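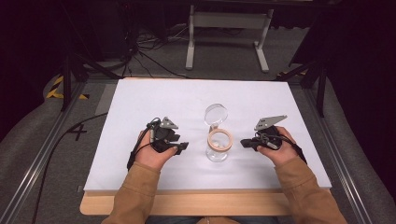 Do hinged-lid jars keep biscuits crisp?
Project report, Kitchen Storage module, Trunley College

1. Why we looked at this

Glass jars with a lid on a hinge cost more than jars with a screw top, and the shops sell them on the promise that food stays fresher. Our group was not convinced. A lid that swings open is handy, but handy and airtight are separate claims and the packaging tends to run them together.

2. What we used

Two jars, both clear glass. The first was a hinged jar from Skodow with a round glass lid. The second was a plain screw-top from Clemow. Each holds 600 ml, at least according to the label. We filled the hinged one with water to the brim and got 468 ml before it reached the level where the lid would touch it. We repeated this and got the same figure. The screw-top took the full 600 ml.

This matters more than it sounds. Anyone buying the hinged jar for a recipe or a set weight of rice will run out of room.

3. Method

Plain biscuits from one packet went into both jars on a Thursday. We opened each lid once in the morning and once at four in the afternoon, then closed it again. After a week we weighed the biscuits and three of us tasted them without being told which jar they came from.

4. Results

The biscuits from both jars had gained a little weight. The difference between the jars was smaller than the error on our kitchen scales, so we are not going to report it as a finding. Two tasters preferred the hinged jar and one preferred the screw-top. With three people that tells you very little.

5. Problems

The hinged lid can look shut when it is resting on its seal without being pressed down. We caught this on the second day and may have missed it before then. The Ďurica guide we took our method from says to use five jars of each type. We had one of each, and our budget would not stretch further.

6. What we would say to a buyer

We found no evidence that the hinge keeps food fresher. It may still be worth having if you open the jar often. Check the capacity with a measuring jug before you rely on the label.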